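Vavberg Gudness 145 Handheld Console Dock

Home > Gaming > Accessories > Docks and charging

Product code: 1981-GD
Page last revised: 19/03/2021

Overview

The Gudness 145 is a charging and display dock for handheld games consoles. It holds the console upright at a fixed angle, charges it through the base connector and passes video to a television over a single cable. The dock is 145 mm wide and takes consoles up to 16 mm thick, including most slim cases. Thicker grips and hinged covers must be removed first.

The unit is supplied in matt grey. The white version was discontinued in February and will not be restocked.

What it does

In dock mode the console charges and outputs to the television at the same time. Output runs at 60 frames per second where the game supports it. The dock does not upscale; the signal leaves at whatever resolution the console sends.

In desk mode the video output is switched off and the console screen stays on. Use the slider on the rear of the base to change mode. The slider should be moved only with the console removed, as some models will otherwise drop the connection to a wireless controller.

The 3 USB ports on the left side accept wired controllers, a headset adaptor or a keyboard. All of them stay powered in both modes. They are not intended for portable hard drives.

Specification

Width: 145 mm
Depth: 88 mm
Height without console: 52 mm
Weight: 310 g
Input: USB-C, 15 V, 2.6 A
Video output: HDMI, up to 60 Hz
USB ports: 3, type A
Cable supplied: HDMI, 1.5 m
Power supply: not included
Operating temperature: 5 to 35 degrees C
Guarantee: two years

Compatibility

The connector sits on a sprung plate with 2 mm of travel in each direction, so the console does not need to be lined up exactly. Consoles with the charging socket on the top edge will not fit. Owners of the Chambi handheld need the low connector plate, sold separately, and firmware 1.4 or later on the console itself.

The dock has no optical drive and cannot read game discs. Games must be installed on the console or on its memory card.

Placing the dock

Stand the dock on a flat, level surface with at least 60 mm clear behind it. The vents are at the rear and must not be pushed against a wall or the back of a cabinet. The rubber feet may mark waxed or freshly oiled furniture; felt pads can be fitted over them. Keep drinks off the same shelf.

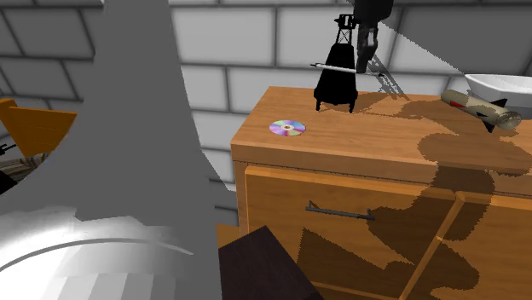

Cleaning and care

Disconnect the power before cleaning. Wipe the outside with a dry cloth. Dust in the connector can be removed with a soft brush. Do not use compressed air at close range, as it can lift the seal around the sprung plate.

In the box

Dock
HDMI cable, 1.5 m
Two spare rubber feet
Printed guide

Ordering and returns

Orders placed before noon leave the warehouse the same working day. Unused docks can be returned within 30 days in the original packaging. For faults under guarantee, quote the serial number printed under the base. Spare connector plates are listed under Parts.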